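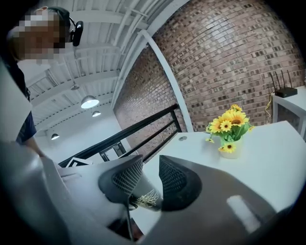
Wrapping Without the Roll: A Gift Wrap Project
Morven Purves
Retail and Consumer Studies, project report
Advisor: Haris Vidmar
October 5, 2020

How I got into this

I love wrapping presents. I'm the person in my family who gets handed everybody else's gifts on December 23 along with a roll of tape and a cookie, and I've never minded. What I did mind was the trash bag afterward. Last year ours was so full of shiny paper that my dad had to stand on it, and the recycling people wouldn't take any of it because of the glitter.

So when Mr. Vidmar told us to pick something people buy once a year and find out why they buy it that way, I already had mine. My question was pretty simple: would shoppers in Dikinholm pick a wrap they could use again if it was sitting right next to the regular paper? And if they wouldn't, what was putting them off?

(My first idea was advent calendars. I dropped it after a week — most of my reading turned out to be about chocolate prices, and I kept buying the chocolate.)

What I compared

I settled on three kinds of wrap. The first was ordinary printed paper off the roll. The second was plain brown paper with cotton string, which can go in the recycling bin at home. The third was a square of cotton fabric that you fold around the gift and knot on top. I cut and hemmed the fabric squares myself on my aunt's sewing machine, and I'd like it on record that the corners got a lot better as I went along.

Each one had to wrap the same items: a hardcover book, a candle in a jar, a stuffed rabbit and a mug with no box. The mug was there to be annoying. I wrapped each thing myself with a timer going, then asked classmates who hadn't practiced to try it too.

After that came the survey. I got 53 answers, mostly from shoppers at Brikby, the gift and card store on Stonitz Street, where the manager kindly let me set up by the door on a couple of afternoons. The rest came from parents at my brother's school. That's not a very balanced group, and I'll come back to it.

How the wrapping went

Printed paper was the fastest on the book and the worst on the mug. Every classmate tore at least one sheet on the handle, and one of them gave up and made a kind of giant candy shape with the ends twisted, which looked great, to be fair.

Brown paper is stiffer than I thought, so it holds a crease really nicely but fights you on anything round. People used more string than they needed. I'd measured it out by length beforehand and should have just left the ball on the table.

Fabric was slow at first. The classmates all wanted to know which knot was the right one, and I'd only written "tie opposite corners" on my instruction card, which wasn't enough. I redid the card with drawings and the second group had far less trouble. Fabric also beat everything on the rabbit and the mug, where there's no flat side to fold against. You just gather it up and tie it!

What people told me

Most shoppers said they liked the look of the fabric best. Far fewer said they'd buy it. The reason I heard again and again was that they didn't know if they'd get it back. Is it part of the present? Do you ask for it? One woman told me she'd feel cheap asking and sad not asking, and I wrote that down word for word as soon as she'd gone.

Price mattered too, but in a way I hadn't planned for. People compared one fabric square with one whole roll of paper, even though the roll gets used up and the square doesn't. When I put a little sign next to the squares saying they could be washed and used for years, I heard fewer comments about cost. I can't put a number on that because I didn't keep a proper tally before the sign went up. My mistake.

Brown paper was everybody's second choice. Several people said it looked "like the mail," and when I added a sprig of rosemary under the string, they liked it much more.

Things I'd change

Asking at a gift store means asking people who already like gifts. I'd go to the grocery store next time, where folks grab a roll on the way to the checkout without thinking about it. I'd also ask about children separately. Kids like ripping, and two of the parents brought that up before I'd even finished my first question.

I'd ask somebody else to do the timed wrapping as well. I've had years of practice with paper and only a few weeks with fabric, so my own times aren't a fair comparison and I left them out of the results.

What's next

Brikby is going to put a small basket of my squares by the register in December, up to 100 of them if I can get the hemming done. Each one will have a tag that says "This wrap is yours now, pass it on," which was Mr. Vidmar's suggestion for the who-keeps-it problem. I still need to find a ribbon for the tags and a cheaper place to buy cotton.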